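做了八年开箱和小游戏实况，Kando频道要改成每周一次的长直播

在视频网站上陪了观众八年的Kando频道，前几天放出一条26分钟的长视频，告诉大家今后的更新方式要变了：每周三四条的短视频会慢慢减下来，取而代之的是每周一次的晚间长直播，晚上八点开始，播到主播和观众都觉得困了为止。视频没有花哨的剪辑，片头音乐还是最早那一版，许多老观众一听到那几个音符，就在弹幕里打起了招呼。

熟悉这个频道的朋友大概都记得，Kando最早是从玩小游戏起家的。那时候画面糊，麦克风也有电流声，一条视频常常只有几百次播放，评论区里来来回回就是那么几个名字。后来主播开始在视频里加进自己拆盲盒、聊日常、读观众来信的段落，有时候一封信能读上十来分钟，读着读着就说到自己小时候在外婆家过暑假的事情上去了。偏偏是这些跑题的部分最受欢迎，有人专门把它们剪出来，做成了睡前听的合集，一个一个编上号，编到后来连主播自己都要去合集里找自己说过的话。

这次改版的想法，据主播在视频里讲，去年冬天就有了。当时频道试着做过一场没有预告的直播，原本只打算测一测新买的声卡，结果陆陆续续进来了3,163位观众，一直聊到后半夜。主播说，那天晚上关掉直播以后很久都睡不着，心里暖暖的，觉得这才是自己一开始想做的东西。短视频当然也有短视频的好，只是每一条都要想标题、想封面、想前三秒怎么留住人，做得久了，难免有一点喘不过气来。

和Kando签约的经纪公司Flakero也发了一段简短的说明，表示尊重频道的决定，双方的合作会继续下去，已经谈好的几支推广视频会照原计划在11月之前播完，之后的商业合作则改到直播里进行，并且会在开场时向观众讲清楚。对于外面关心的收入问题，Flakero没有多谈，只说长直播的节奏和短视频不一样，需要给频道一些时间。这样的回答听起来平平淡淡，不过在评论区里倒是得到了不少谅解，有观众留言说，只要别在读信读到一半的时候插广告，其他的都好商量。

说到读信，这个栏目会完整地保留下来，而且时间比从前更宽裕。频道目前手上还有400封左右没有读过的来信，有写在明信片上的，也有写满好几页信纸的，主播打算按收到的先后次序慢慢读，不挑也不跳。如果来信的观众不愿意公开自己的昵称，可以在信封背面写上一句，读的时候就会用别的称呼代替。想要新寄信的朋友也不用着急，收信地址没有变，仍旧是频道主页上写着的那一个。

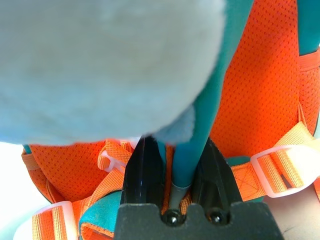

除了读信以外，直播里还会有一个叫做“慢慢玩”的环节，每次挑一款小游戏，不赶进度，也不追求通关。打头阵的是独立游戏小组Gritero做的一款种树游戏，玩家在一座小岛上照看林子，天气好的时候浇浇水，天气不好的时候就坐在屋檐下听雨。Gritero的作品一向不大，名气也不算响，却有一群很忠实的玩家，这回能在Kando的首场直播里亮相，小组在自己的主页上连发了好几条消息，高兴的心情藏也藏不住。他们还特意为直播准备了一个新的存档，岛上只有一棵小树苗，名字留着空，等着当晚的观众一起来取。

另一件让老观众惦记的事情是线下见面会。前两年的见面会都办在Bustamante小剧场，地方不大，椅子坐久了有点硬，可是台上台下离得近，说话几乎用不着话筒。今年的见面会仍然定在那里，时间在入冬以后，具体的安排要等剧场的档期确定下来再公布。门票会先向频道会员开放登记，剩下的再放给所有人。去年没有抢到票的观众不少，这一次频道准备把见面会的下半场同步放到直播间里，让来不了的人在家里也能一起听一听、聊一聊。

消息放出来以后，反应总的来说是温和的。有人舍不得，说自己每天吃午饭的时候都要看一条Kando，以后这顿饭不知道该配什么才好；也有人盼这一天盼了很久，觉得频道终于可以松一口气。视频发布的当天晚上，评论就超过了3,000条，主播一边看一边回，回到后来，同一句“晚上见”打了不知道多少遍。还有几位观众在评论区里翻出了频道第一条视频的截图，你一言我一语地认起了当年的老名字，发现大半的人居然都还在。

频道的过往视频都会保留在主页上，不会下架，也不会改成付费观看。考虑到有些观众第二天要早起，每场直播结束以后会放出完整的回放，读信的部分单独剪成一条，方便大家在路上听。首场直播的日子，频道会在主页置顶的位置另行通知。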